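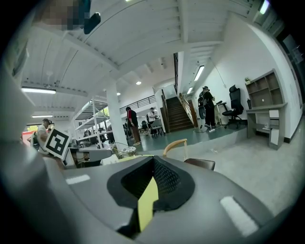
Strip lights and white beams overhead.

I gave blood on Sunday, for the first time in longer than I'd like to admit, and I've been grumbling about it ever since. The giving was fine. A scratch, a squeezy ball, a biscuit. What I can't get past is the machinery that has grown up around it, starting with the text messages.

I had nine of them in May. The first said my blood type was "urgently needed". So did the second. By the fifth I was being told that stocks were at a critical level, and by the ninth they had gone back to urgent, so either things had improved or whoever writes these had lost track of which word is worse. I have no idea how much blood there was in the fridge at any point. I suspect the person sending the texts didn't either.

I know why they do it. People forget, people cancel, it rains. If you send a polite note saying "we could do with a few more of you if it's no bother" then you get a few more people, and if you send one saying URGENT you get a hall full. Once. After that you've taught everyone that urgent is just what your messages look like. My neighbour Jenő Hegedűs has given 40 times and has blocked the number. He goes when he's due, he says, and the rest of the time he'd like his phone back.

Then there is the app. Our sessions used to be booked by ringing a woman who knew the diary by heart. Now it's done through something called Garnska, which wanted my date of birth, my height, my weight, my permission to send "wellness content" and a rating out of five before I had been anywhere near a needle. I said no to the wellness content. It asked again on the next screen in a different colour.

Garnska also offered me a badge. I would get a bronze droplet for attending, and if I came back within the season I could turn it into a silver one, with money off at Zasport. I've looked at Zasport. It sells running shoes at prices that make the discount feel like a joke at my expense, and in any case you are told not to run for the rest of the day, so I don't know who thought that one through.

I asked about the rewards while I was lying there, because there isn't much else to do. The nurse had plainly been asked before. She said some younger donors liked it. I asked whether more of them were coming back than before and she said she hadn't seen any figures. Neither have I, and I went looking when I got home. The Garnska website has a page headed "Our impact" which says they have "transformed the donor journey" and gives no numbers at all, unless you count the year they were founded.

Maybe it does work. I'm willing to be shown. But if I'd paid for a booking system out of a health budget I would want to know how many people turned up before it and how many turned up after, and I'd want it on one sheet of paper. A cartoon droplet with a face isn't evidence of anything.

The health check beforehand I have no quarrel with. It's long and nosy and it ought to be. They pricked my finger, asked where I'd been abroad, asked about tablets, asked about tattoos, asked again about tablets. I was in the chair at 2 and the whole business of questions took 19 minutes, and I'd call that time well spent given that somebody else is getting the stuff. I only wish they'd let you read the leaflet in peace. There was a screen going the entire time, showing an advert for a drink called Nazari that "supports your iron".

Does it? I read the small print on a bottle when I passed one in the shop afterwards. It has iron in it, fair enough, and so does a bowl of most breakfast cereals. "Supports" is one of those words that sounds medical and commits you to nothing. I asked the chemist at Grullano, where I get my prescriptions, and she said that if I was worried about my iron I should have it tested and talk to my doctor, and that she wouldn't start on anything just because I'd seen it on a telly. I bought plasters and left.

What bothers me, I think, is the muddle of it. Giving blood is one of the few plain things left. You have some, somebody else hasn't, you lie down for a bit. There's no need to dress that up with points and vouchers and fizzy iron, and I worry that people who might have come for the plain reason will start to smell a sales pitch and stay at home. I very nearly did.

Anyway, I filled in the feedback form. Three stars, one of them for the custard creams. Under "how could we improve" I wrote: tell me the real stock level, and if it's fine, say it's fine and leave me alone until it isn't. The form had a limit on letters so I had to take out "please".

The reply came at teatime - a text, thanking me, and telling me my blood type is urgently needed. I'm not allowed to give again for weeks. I've put the next date on the kitchen calendar in biro and I'll be there, with the phone switched off.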